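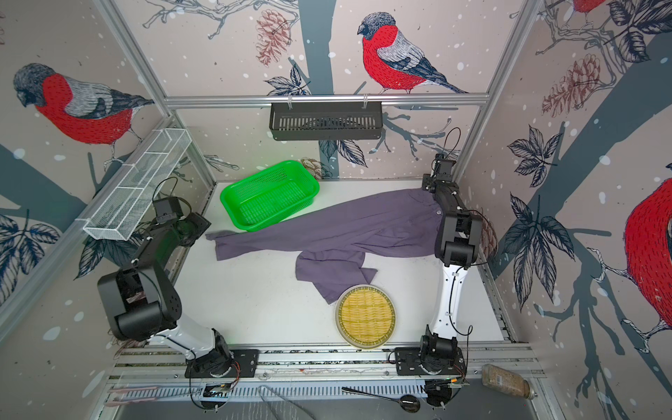 Two arms and a pair of purple pants in one of our work cells.

Open day participants wanted, January

Gravik is looking for 30 people to take part in the open day at our Paju workshop. You will watch the arms handle clothing, then take a turn folding by hand at a table of your own. No technical background is needed. We would like to hear from people who fold a lot of clothes: parents, hotel and laundry workers, store staff, anyone who has done it for years.

What you will do

The visit lasts two hours. It opens with a short safety talk, followed by a demonstration at the cell. After that you will fold pants, shirts and towels your own way while a staff member takes notes. We finish with coffee and a short written form about what you saw.

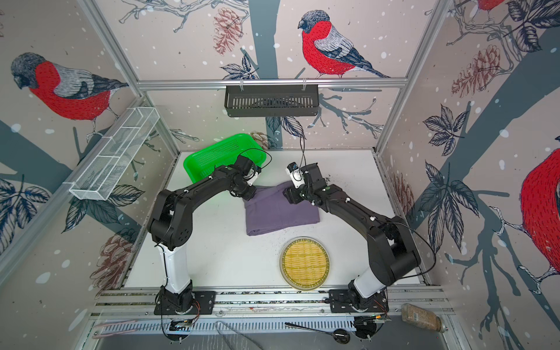 Folding at the cell, with the green basket and yellow tray on the table.

Who can apply

You must be 18 or older and able to stand for most of the visit. There are chairs if you need a break. Please tell us ahead of time about any access needs. Wear closed shoes and tie back long hair. Guests stay behind the marked line while the arms are running.

What you get

Each participant receives a Cindari gift card and lunch in the staff canteen. We also refund bus or train fare within the region; keep your ticket. Parking is free at the Florkex lot next door.

How to apply

Send a few lines about yourself and the kind of folding you do, at work or at home, to Saulius Kairys, visits desk, Gravik. Say whether you prefer the morning or the afternoon group. Applications from pairs are fine, but each person should write separately. Everyone who applies will get a reply, and those selected will receive directions and a start time.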